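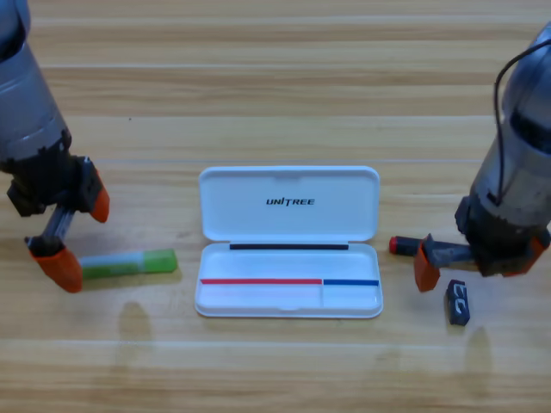

Two-arm cell at the open case. Glue stick on the table at left, marker in the right gripper.

Nuvo Bench Pair
Two-arm tabletop cell for tidying, sorting and light packing

Part of the Plomero bench range
Page revised 07/11/2019

Overview

The Nuvo Bench Pair is a set of two arms, two parallel grippers and one controller, sold for work on small loose items at table height. Typical work is putting pens, glue sticks and similar desk goods into cases, trays and drawers. The same cell can be set up for kit packing on a shop floor, where the items are few in type and arrive in no fixed order.

It is not a general household machine. Buyers ask whether it can clear a kitchen table or put away a child's school things. With a known set of items and a fixed container, yes, at a slow pace. With a table it has not been set up for, no. The sections below give the limits we work to.

What the cell does now

Picks single rigid items lying flat, up to the gripper opening.
Holds slim round items, such as markers, level across the fingers.
Places items into an open shallow tray in a set orientation.
Works with both arms over one container, with a shared keep-out zone between the wrists.
Pushes an item clear of a neighbor before picking it.

What it does with help

Closing a clamshell lid. The arms can swing the lid over. Pressing a snap latch shut depends on the case, and some latches need more force than the fingertip pads will take.
Narrow compartments. An item that fits with less than 5 mm of side clearance should be placed by hand or given a guide insert.
Small blocks standing on end. These tip easily. Use the slow approach setting.

What it does not do

Cloth, paper sheets, loose cables, bags, or anything that changes shape when gripped.
Removing caps from pens or glue sticks.
Open liquids.
Work with a person's hands inside the reach of either arm.

Pace

A practiced person packs a small pen case in about 15 seconds. The cell takes several times that, and the ratio gets worse when items touch each other. We do not quote a single cycle time for this reason. Buyers who need a figure should send their own items and case to the Kukitetti test room, where a run sheet is made up and returned with the goods.

For home use the pace matters less than the setup. Each new container has to be taught: position of the hinge, depth of the tray, height of any ledge or divider. A first container takes most of a morning. A second of similar shape goes faster. Until that step can be skipped, we see the cell as a bench tool for labs, schools and small packing rooms.

Grippers

Both arms carry the same two-finger gripper. The fingertip pads are orange, soft to the touch, and held by one screw each. Replace them when the face is shiny or the edge has begun to lift. Worn pads show up first on round items, which start to roll in the grip. Wipe pads with a damp cloth. Do not use solvent.

Table and lighting

A flat wood or laminate top is suitable. Strongly striped grain can upset item detection at the edges of thin parts, so run the surface check after any change of table. Glossy white cases return glare from lamps mounted directly overhead. Move the lamp to one side and repeat the check. Arm shadows on the table are expected and are handled in software.

Keep the case in the middle of the shared zone. Placed too close to one arm, it forces that wrist to fold back and the cable loop may rub on the upper body.

Supply

Order code: 1438
Contents: two arms, two grippers, controller, cables, spare pad set, table clamps
Item library: 17 desk and stationery items, loaded at the factory
Guide inserts: made to order by Pirzada from a sample case
Cases, trays and stationery are not supplied

Known issues

Dark items on dark trays are missed more often than light ones. Clear and translucent caps are sometimes measured short, so the grip lands off center. Set the grip point on the body of the item, over the label if it has one. A fix for cap measurement is planned for the October software release.

Related pages

Fingertip pads and screws
Surface check procedure
Sending samples to Kukitetti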